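Gosel 50 ml Sterile Empty Vials, Clear, Tray Pack: Review

Gosel sells its 50 ml sterile empty vial in two versions, crimp-sealed and open with a separate stopper. This review covers the crimp-sealed version in clear glass with a gray rubber stopper and a flip-off aluminum cap. Our shop fills small lots of buffer and reference solution for water testing labs, and we had been using the Vilten vial of the same nominal size before the switch.

What you get

Vials ship in shrink-wrapped trays of 16, each tray inside a second bag with a lot label and a sterilization indicator dot. The lot label is repeated on the outer carton. A paper certificate comes with each lot and lists the sterilization method, the release date and the stopper compound. We bought several cartons over one quarter and logged 2,557 vials into stock from three lots.

The vial is molded glass with a flat base and a 20 mm neck finish. It stands slightly shorter and wider than the Vilten. If your racks are cut for the Vilten, measure before ordering. Ours needed the wider insert.

Incoming inspection

Every vial was checked against a black and a white background under a lamp, then graded. We rejected 44. Most of the rejects were cosmetic: scuffs on the shoulder where vials had rubbed in the tray, and a few seed bubbles in the base. Two had caps crimped off center, and those are the ones that matter. Both came from the same tray in the second lot. We found no chips at the neck and no loose particles large enough to see.

Wall thickness was measured on a small sample with an ultrasonic gauge. The sidewall was even. The heel was thicker on one side than the other in several pieces, normal for molded glass at this price and not a concern unless you plan to freeze dry in them.

Seal and stopper

The stopper takes a 21 gauge needle cleanly. With an 18 gauge needle there was some coring after repeated punctures in the same spot, and we would not recommend that needle for multi-draw use. Fragments were visible in the rinse water in one of our test vials after the tenth puncture.

For leaks we used a dye bath under vacuum. All vials in the test group passed except a deliberately loosened control. The flip-off cap comes away with moderate thumb pressure and leaves no sharp tab. The Vilten cap is easier to remove with gloves on, but it also comes off in transit more often.

Filling through the stopper needs a vent needle. The vials arrive at normal pressure, not evacuated, and the product page is vague about this. Anyone expecting an evacuated vial should ask first.

Graduation marks

There are none on the clear version. Gosel lists a printed scale as an option with a higher minimum order. The brimful volume is larger than 50 ml, so there is headspace at the nominal fill. Fill by weight or by pump and do not rely on the shoulder as a reference line.

Packaging and storage

Tray film is thin. It tears at the corners when a carton is stacked more than four high, and a torn inner bag means the tray has to be treated as non-sterile. The outer bags held up better. Keep cartons on a shelf, away from steam lines, and note the lot number before you discard the outer carton, as the inner labels smear when wiped with alcohol. 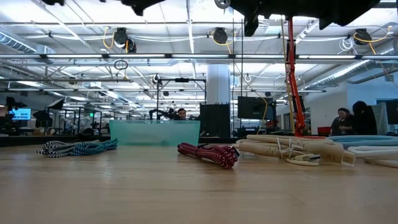 Price and ordering

Per vial, the clear version costs a little less than the Vilten and clearly more than the Kruger, which is sold non-sterile and has to be washed and autoclaved by the buyer. Once we added labor and autoclave time to the Kruger, the difference was small. Ordering was through Dondik, the distributor for our region. Lead time was quoted at 2 weeks and the first order met it. The September order arrived late, with one carton short, and the balance followed without a freight charge.

Certificates are not posted online. They have to be requested by email if the paper copy goes missing, and the reply took several days.

Who it suits

Small fillers who need a ready-to-use vial and do not have washing equipment. It is a poor match for high-speed lines, where the heel variation may cause trouble at the starwheel, and for freeze drying.

Ratings

Glass quality: 4 out of 5
Seal: 4 out of 5
Packaging: 2 out of 5
Paperwork: 3 out of 5
Value: 4 out of 5

We have reordered the clear version. An amber sample tray is on hand and has not been tested.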